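Support Ticket 920: Gripper comparison, folded towel task - intermittent loss of grip at table edge
Status: Open, awaiting second controller test
Opened by: Liviu Neagu, Sesalton test floor
Assigned to: Gareth Lockwood, Plindlow Applications Support
Date opened: 28 December 2022 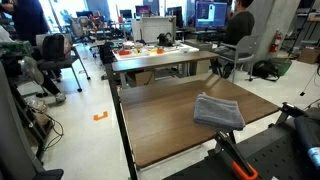

Summary of the request

The Sesalton group is comparing two grippers for handling folded cloth before a purchase decision in March. The candidates are the Voicu two-finger unit and the Plultine soft-pad unit. Both are driven by the same arm and the same controller, and the test article is a folded gray terry-cloth towel placed near the side of the table closest to the arm. The gripper approaches from below the level of the tabletop, takes the overhanging edge, and lifts.

The Voicu unit reports a completed grip and then reports an open state during the lift. The Plultine unit has not shown the fault under the same program. The requester asks whether the fault lies in the gripper, the controller settings or the approach path.

Equipment and settings as reported

Controller firmware: release 3, standard build
Finger close timeout: 2000 ms
Force setting: factory default on both units
Approach: from the near side, fingers angled upward
Lift: vertical, followed by a move away from the table

Entry 1 - L. Neagu
The fault occurs only when the towel edge droops over the side of the table. When the towel is placed fully on the tabletop and taken from above, the Voicu unit holds it through the complete cycle. I have exchanged the finger cable and repeated the test with no change. The controller log shows "grip confirmed" followed by "fingers open, no command." No emergency stop was recorded.

Entry 2 - G. Lockwood
Thank you for the log. Please confirm whether the gripper was calibrated after it was mounted. A Voicu unit calibrated in a level position and then used at an upward angle may read the weight of its own fingers as contact. This would produce an early grip confirmation with very little cloth between the fingers. Please also send the finger position value at the moment of confirmation.

Entry 3 - L. Neagu
Calibration was performed on the bench, level, before mounting. It was not repeated. The position value at confirmation is higher than the value recorded for a good grip from above, so the fingers are stopping early. I should note that the Plultine unit was calibrated after mounting, and the two units have therefore not been tested on equal terms. I will mark the earlier comparison results as provisional.

Entry 4 - G. Lockwood
Agreed. Please carry out the following before any further comparison runs:
1. Move the arm to the approach angle with the gripper clear of the table and the towel.
2. Run the calibration routine from the service menu and save the result under a new profile name.
3. Leave the force setting at default. Do not raise it to hide the early stop.
4. Repeat the edge approach with the towel folded in the same way each time.
5. Attach the complete log, including failed attempts.

Entry 5 - L. Neagu
Steps 1 through 4 are complete. The early confirmation no longer appears. The fingers now close to the expected position and the grip is held through the vertical lift. The open state was still reported once, during the move away from the table. The complete log is attached.

Entry 6 - G. Lockwood
The log shows two separate matters. The early stop is explained by the calibration position, and I consider that part resolved. The remaining open report coincides with a gap in communication between the controller and the gripper - the position value is missing for that interval, so the log alone cannot establish whether the fingers moved. I have requested a second controller for the Sesalton group so that the run can be repeated with the same gripper and profile.

Action items

L. Neagu: keep the current calibration profile and make no firmware changes until the second controller has been tested.
L. Neagu: repeat the Plultine runs with the revised procedure, so that both units are compared from the same starting point.
G. Lockwood: confirm the shipping date of the controller and supply the communication logging settings.

Please reply to this ticket and do not open a new one for the remaining fault.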